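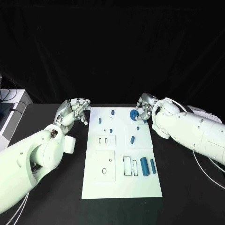

I have now bought robot equipment twice in my life, and both times I made a spreadsheet first, and both times the spreadsheet lied to me with a straight face. We're planning the third round at Ilteo this spring, so I've been going back over the last one, mostly the receipts and the emails I sent late at night.

The short version is that we budgeted for two arms and a pair of hands. The arms were quoted by Setgate, the hands came from a smaller outfit called Bratu, and I put both numbers in a column, added them up, and felt like a grown man with a mortgage. The column had no row for cables. It had no row for the adapter that goes between one company's wrist and another company's hand, which is a ring of metal the size of a coaster that cost more than my first car's transmission.

It also had no row for the board. The board was going to be "something we make." If you've ever worked in a small shop you know what that phrase does to a calendar. The first one had slots so tight that I couldn't get the pegs in myself, with two good hands and a lot of swearing. The second was better. The whole task is blue parts going where they belong on a white surface, and I had written it down as costing nothing.
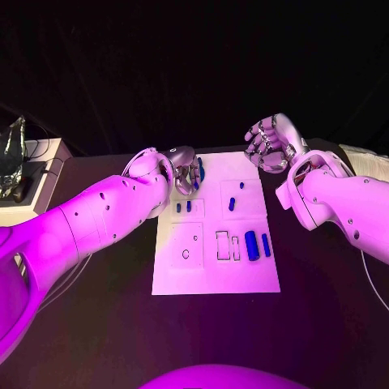
How much should you set aside for the stuff around the arms? Take the price of the arms and hands and add 30 percent, then leave it alone until the arms are bolted down and moving.

I arrived at that figure the dumb way. Our first guess was ten. The gap got covered by a very polite conversation with the person who signs things, and I'd like to have fewer of those.

Some of what went into the 30, in no order:

- Backdrop fabric. Cheap, but I bought it twice, the first time in a "charcoal" that showed up looking like oatmeal.
- A table that doesn't shiver. I had assumed a table was a table.
- Cables, then longer cables. Measure with the arm stretched all the way out. I measured with it folded up like a sleeping flamingo.
- Spare fingers. I'll get to those.
- Replacement pegs. They're small and blue and they roll. I've found them in my shoe.
- Freight. One crate came to $2,191, and that was the quote *after* I complained.

The spare fingers deserve their own paragraph. A five-fingered hand is a wonderful thing to show people who visit, and it's a pile of tiny joints to anyone who has to keep it running. Bratu sells a maintenance kit for around $3,000, which I declined at the time of purchase with the breezy confidence of a man turning down the rental car insurance. I ordered it in March. They were very nice about it and didn't mention the earlier email.

Then there's the question I still go back and forth on, which is whether we needed hands with fingers in the first place. A plain two-jaw gripper costs a fraction as much, and for a straight peg in a straight hole it would probably do fine. My argument for fingers was that our parts list wouldn't stay pegs forever. We have cylinders in different thicknesses, and we have round, flat parts that are a different kind of annoying to get hold of.

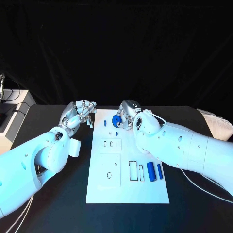 A reader who signs as Rirolberg wrote in after my last post to say I had the whole order backwards: buy one arm, run it until you hate it, and only then decide what the second one should be. "You'll save half the money or you'll find out what the other half was for," the comment ended.

I've thought about that more than I'd like to admit. For the next setup I think it's mostly right. I'd still want a second arm in the plan, with the floor space and the power worked out for it, because moving a table once everything is attached to it took us an afternoon and a fair amount of goodwill. But the purchase order can wait a couple of months. Setgate will hold a quote for a while if you ask before they send it. They will not hold it if you ask afterward, in case you were wondering how I know.

The other change is who fills in the spreadsheet. Last time I did it alone, at a desk, with catalogs. This time whoever runs the bench gets the file first, and I don't touch a number until it comes back. The draft I have already includes a line for a second stool and a line that just says "tape, good." I've approved both.
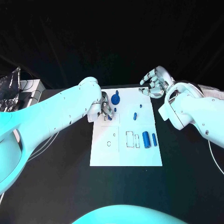 ## What I'm ordering first

The board material and the parts go in before anything with a motor. They're cheap and they take longer than you'd expect, and I want to have fought with them by hand for a while before the crate shows up. After that comes one arm, one hand, and the maintenance kit, on the same purchase order this time.

The table I'm still arguing about. There's a heavy one I like that won't fit through our door unless the legs come off, and the vendor is being vague about whether the legs come off. If they answer before the end of the month I'll add it to the draft and post the full list, freight included.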